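Wed 20 July

Polishing bench, second session on the domed lid. Tea first, then gloves, then the discovery that the good gloves are the ones with the hole in them.

State of play: the lid is the one from the Walta serving set, with the small round knob. It came to us from the Eltorar kitchen clearout, where it spent its last years in a cupboard under a box of extension cords. December's entry says "quick buff, one afternoon." I wrote that, so I can't be rude about whoever wrote it.

Work done today:

Degreased with dish soap and warm water, rinsed, dried with the blue cloth. Dried again with the other blue cloth when the first one left lint.

Fine paste on the soft wheel, lowest speed, 8 minutes a side. A dome has no sides, so I drew a pencil line on masking tape and called the halves left and right. Left went well. Right went well until I leaned on it and got a hazy patch as wide as my palm. Took it back by hand with the Yurchenko cream, small circles, very little pressure, 19 minutes by the wall clock and a good deal longer by my shoulder.

The knob doesn't fit under the wheel at all. Did it with a strip of flannel pulled back and forth like a shoeshine. The join where knob meets lid holds old paste the way a window track holds dead flies. Wooden toothpick, then cotton swab, then a second toothpick after the first one snapped and had to be fetched out with tweezers.

Wiped down with alcohol, left it alone while I ate a sandwich. I recommend the sandwich. Every flaw I was ready to chase at noon had become acceptable by half past.

Note on checking the finish: you can't look at the metal, only at whatever the metal is looking at. Lights come back as white blots, anything dark comes back as a spreading puddle, and a scratch can hide in either one. Tilt the lid, move the lamp, look again. A sheet of ruled paper held close is still the best test I know. If the lines bend smoothly, fine. If they wobble, there's a low spot, and you may as well know about it.
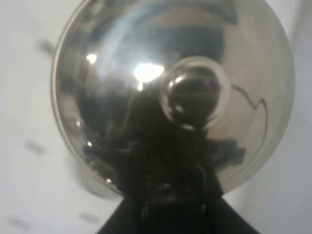 459 words, by the notebook page's count, which includes the tape labels

Very shiny, knob included. I'm calling the surface done. The underside is another matter and can wait.

Left to do:

Order paste. We have 2 tins and one of them is mostly rust.

Ask Clokside if they want the lid wrapped in tissue or flannel. Last time they said "either" and then had opinions.

Throw out the gloves with the hole. Put it in writing this time: throw out the gloves.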